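**Kaimal Lab Course, Unit 6: Two-Arm Pick and Carry**
Handout, revised August 15, 2022

Bring this sheet to lab. You need the Bistent planner installed and working from Unit 5. If your build still fails on the message package, fix that first; the rest of this unit assumes it runs.

## 6.1 What changes with two arms

In Units 3 to 5 you planned for one arm and treated the other as a fixed obstacle. Once both arms hold the same rigid object, that no longer works. The two hands and the object form a closed loop. If the left hand moves a little and the right does not, something has to give: the object bends, a grip slips, or a motor pushes against its limit.

The usual way to write this down is to pick a frame on the object and call its pose X. Each hand has a fixed offset from that frame, L for left and R for right. Then

 left_target = X * L
 right_target = X * R

You plan a path for X only. The hand targets follow from it, and inverse kinematics runs on each arm separately at every step. A path for X is valid only if both arms have a solution at every step and neither solution jumps.
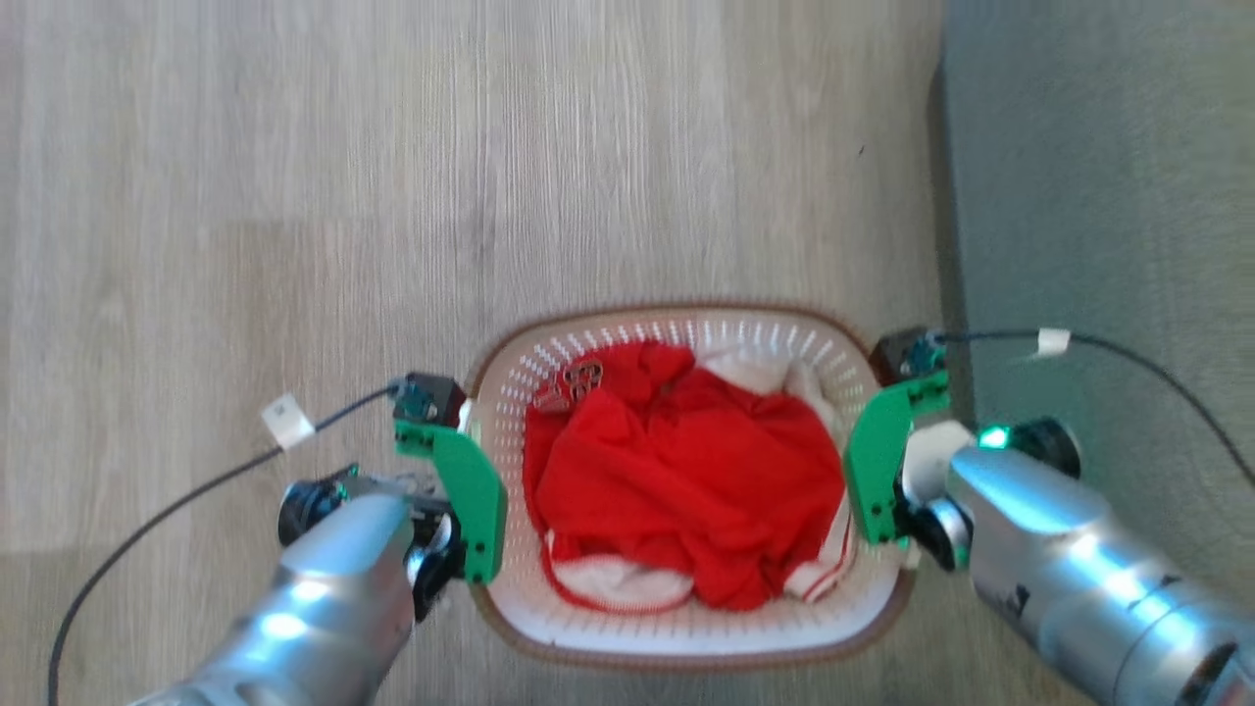

The offsets L and R are recorded at the moment both grips are confirmed. Do not take them from the object model. Your model may be off by several millimeters, and the controller will spend the whole carry trying to correct an error that was never real. Read the joint angles, run forward kinematics, store the result.

## 6.2 Squeeze force

Position control alone is too stiff for this task. Use the split controller from the Busteretti package, which separates the command into two parts:

1. Motion of X, shared by both arms.
2. Internal force along the line between the hands, held at a set value.

Start the squeeze setting at 17 newtons. You may raise it up to 80 if the object slips, but write down each value you try. Anything above that trips the safety stop in the lab configuration, and you will have to home both arms again.

The control loop runs at 170 Hz. Logging every cycle fills the disk fast — log every tenth cycle unless you are chasing a fault.

## 6.3 Estimating the object pose

The pose of X before the grasp comes from the head view. Our estimator fits a closed curve to the opening of the container and reads position and yaw from it.
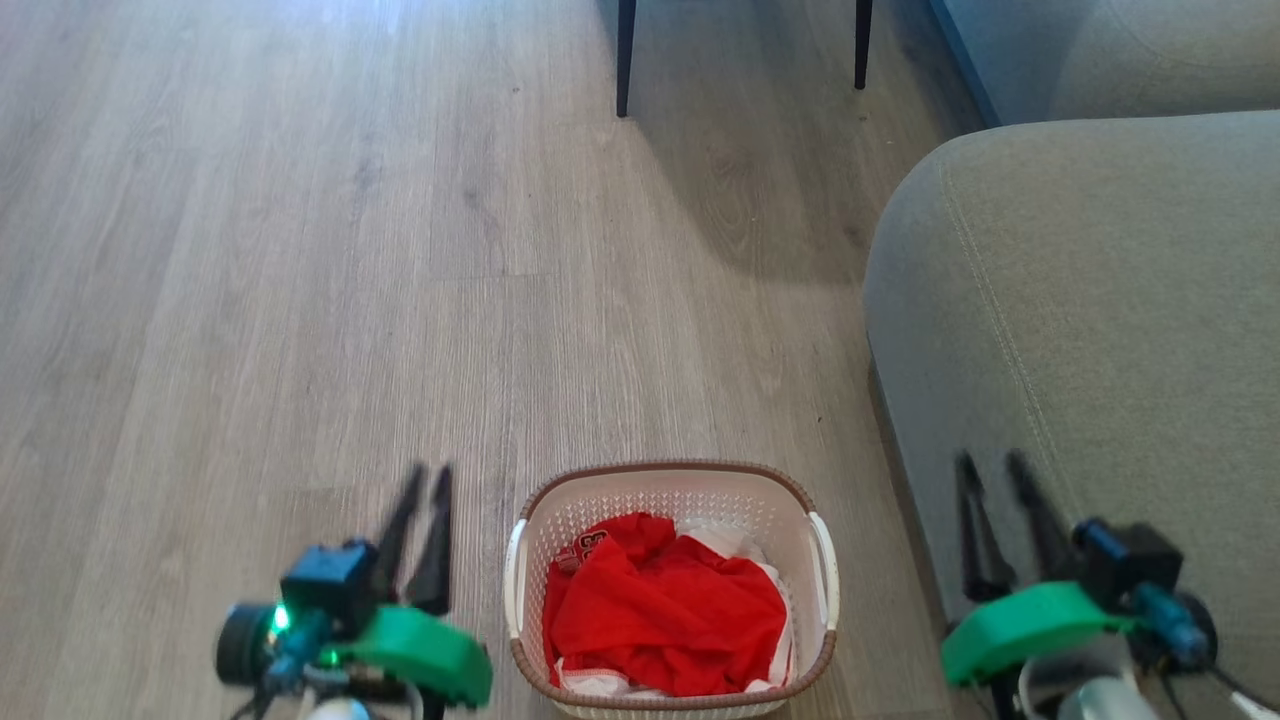

A fit needs edge points that belong to the container and to nothing else. Cloth is the main source of bad points, as its folds make strong edges that change every time the load shifts. The brown rim on this basket helps, and a color threshold on it gives a usable first mask, with the red garment inside easy to reject by hue. The near side of the basket runs out of view, so the front wall adds very little to the fit. Weight the points along the back and side rims and let the model fill in the rest. The rounded-rectangle template in Jurkier works better than the plain ellipse for this case.

Yaw has a 180-degree ambiguity for a symmetric container. For a carry this does not matter, provided you pick one answer and keep it. Do not let the estimator flip between frames.

## 6.4 The collision map

The planner checks the arms and the carried object against a voxel map of the room. The map is built from the head camera and filled in with the wrist cameras. Common mistakes:

- Forgetting to remove the carried object from the map after the grasp
- Using wrist frames taken while the arm was moving fast
- Leaving the gripper fingers in the depth data

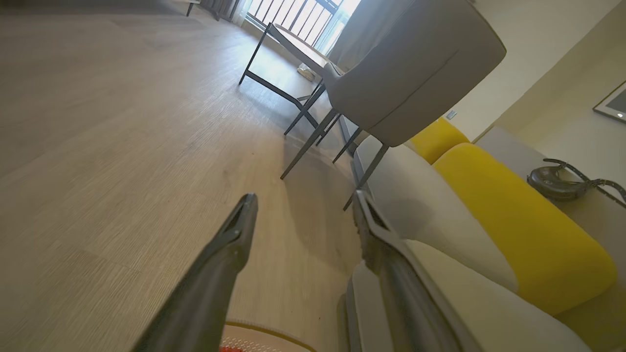 Thin structure is where voxel maps fail most often. At a cell size of 3 centimeters, a narrow leg may land in one cell in one frame and its neighbor in the next, and the update rule can clear both. The black metal chair legs and the table frame next to them are the kind of geometry to check by hand in the viewer. The sofa is an easier case, being large and solid enough to survive almost any setting. Glass and strong daylight are a separate problem: depth at the window may be missing or wrong, so mark that region as blocked in the config file.

Finger masking uses the static mask for your gripper opening. Load the mask again if you change the opening.

## 6.5 Lab tasks

a. Record L and R for a confirmed two-hand grasp. Repeat after releasing and grasping again. Report the difference.

b. Plan a straight lift for X, then a lift with a turn. Plot joint angles for both arms and mark any step where a solution jumps.

c. Run the pose fit with the ellipse and with the rounded-rectangle template. Turn in both residual plots.

d. Build the map twice, with and without finger masking, and save a screenshot of each.

Code goes in the unit folder under your group number. Unit 7 covers regrasping and will not be posted until October.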